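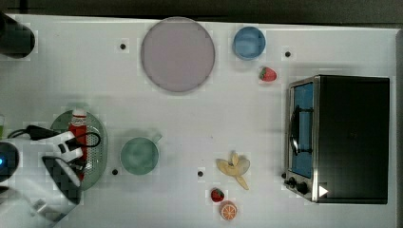 Right, so the play kitchen. I said in August that I'd sort it out properly and I have finally done it, after a morning of crawling about on the living room rug with a washing-up bowl full of soapy water and a toothbrush.

If you've got small people in the house (or visiting ones, in our case) you'll know how this stuff breeds. We started with a set of cups my friend Laurinda passed on when her two grew out of them, and then somebody's granny gave us a bag of fruit, and then I got a bit carried away at a car boot sale in Fulham and came home with a whole crate. I had a proper tip-out of the lot and the full count, including every single pea, was 129 pieces. One hundred and twenty-nine! A good half of it was half-things. Half a tomato, half an egg, the lid of a teapot we've never owned.

What I've kept out is a much smaller lot. The toaster oven is the star, obviously. It's black with a silvery front and a handle and two knobs, and it takes up more room than everything else put together, but it's the thing they all go to first, so it stays. Then there's the big pinky-lilac plate, which I love so much I'd happily eat my own tea off it, a little blue bowl and the pale green mug.

Food-wise I've been quite strict. The strawberries stay, both of them, because Jade's little one will only serve strawberries and there were tears last time when we could only find one. The orange slice stays. And the banana, which is my favourite of the lot, with its peel all splayed out like it's doing a star jump. It has been "cooked" for me more times than I can tell you. Banana on toast, banana soup, banana and strawberry stew in a mug. I always ask for seconds.

Cleaning was easy enough, just warm water and a squirt of Ecover, with the toothbrush for the leafy bits on the strawberries, where the grot collects. I didn't dunk the oven, I just wiped it over with a cloth and did round the knobs with a cotton bud. Then everything went on a towel by the back door while I had a coffee and ignored it for an hour.

The rest has gone into a Nosard box (the 72 litre one with the clip lid, much better than the old basket) and up on top of the wardrobe. The plan is to swap a few bits over every month or so. Beatrice does this with her childminding toys and swears they come down again as good as new in the children's eyes. We'll see. I give it a fortnight before someone asks where the peas went.

I still need a decent little pan if anyone's got one going spare, ideally with a lid that fits. The teapot lid is also up for grabs if you happen to have the teapot!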